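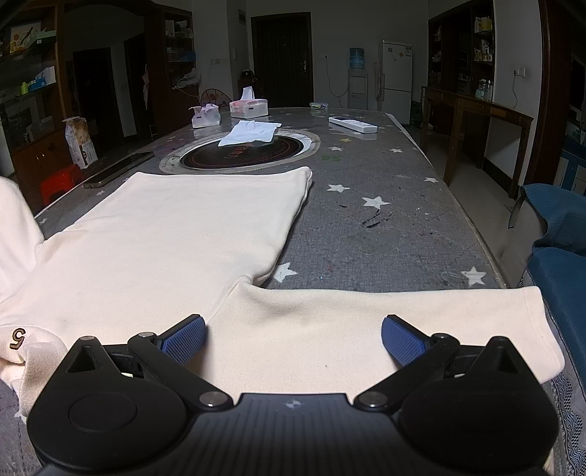

Hand unit with fingers open over a sleeve, blue pads fitted, facing each other across a wide gap.

Besgate hand gripper: pads toe out on thin cotton, zero drifts

Replies: 8 | Views: 2,046

tolerance_stack
We run the Besgate hand units for garment folding. The one in the photo has begun to miss single-layer pickups on sleeves. Fingers close, the heel of the pads meets first, and the tips trap the fabric late or let it slide. Cuffs are fine, I assume from the extra thickness of the stitching.

It also loses its closed zero. I set it in the morning and by noon the reported width with the fingers shut is off by enough for the software to flag it. Pads are Okis textured, 138 hours on them. The housings have not been opened. Where would you start?

deadband
Pads. The Okis blue compound takes a set if the unit is stored closed. Pull them, lay them face down on glass, and look for light under the tips. If there is any, replace both sides together and store the unit open.

mill_rat_4
Disagree. A pad set gives you a constant error. Zero that moves between morning and noon is something moving. Check the two big pivot pins first, then the smaller ones farther forward on the linkages. Hold the body, push one fingertip up and down, and repeat on the other side. If you feel a click, the bushing is gone.

deadband
Rubber moves too. It warms up in use and the closed width changes with it. I have logged it on our units.

mill_rat_4
By how much, compared with a worn bushing? And were your pads new?

deadband
Less than a bushing, granted. Pads were mid-life.

tolerance_stack
Did both checks.

Glass test: faint light under the tip on the left pad, none on the right.
Push test: no click at the large pins. Slight movement at the left forward pin, nothing on the right.

So it may be both. Is the forward pin a press fit or retained? I can't find it in the Besgate sheet.

okr_bench
Retained, with a clip on the underside. Procedure we use:

1. Power off, fingers open. Photograph the linkage from below so the washer order is recorded.
2. Take the clip off with a pick. Keep a finger over it.
3. Push the pin up from below. Do not drive it. If it needs a hammer, the bore is already scored and you want the whole link.
4. Clean the pin and bore with a dry cloth. No solvent near the pads.
5. Fit the new bushing, put a film of Jelis dry lube on the pin only, reassemble.
6. Cycle open and shut 50 times by hand, then set the zero with the new pads on.

Step 6 goes last. People set the zero and then change pads, and then they are back here a day later.

We buy the bushings from Sveinbjörnsson. Same part fits left and right.

mill_rat_4
Agree with all of it except the lube. Jelis dry film sheds a gray powder for the first few hundred cycles, and with cream or white fabric under the tool you will see it. I run the bushings dry and change them more often.

okr_bench
Wipe it down after the hand cycles and it doesn't shed. We handle white shirts. Dry bushings squeak by 800 cycles on ours and are loose not long after.

mill_rat_4
Ours last longer than that dry. Different load, probably. I would still keep it off anything light-colored.

tolerance_stack
Changed the left forward bushing and both pads, ran the bushing dry for now. The pin had a bright band where it sat in the link. Bore looked clean.

Zero set afterward and checked at the end of the shift: inside the limit. Single-layer sleeves pick up again, although the left tip still lands a hair behind the right when I close slowly. Is there an adjustment for that, or is it shim stock behind the pad?

okr_bench
Shim behind the pad. Put it at the tip end only — a full-length shim just moves the whole face and you will be chasing the zero again. Reset after.

deadband
And store it open.

Share 12 | Subscribe to thread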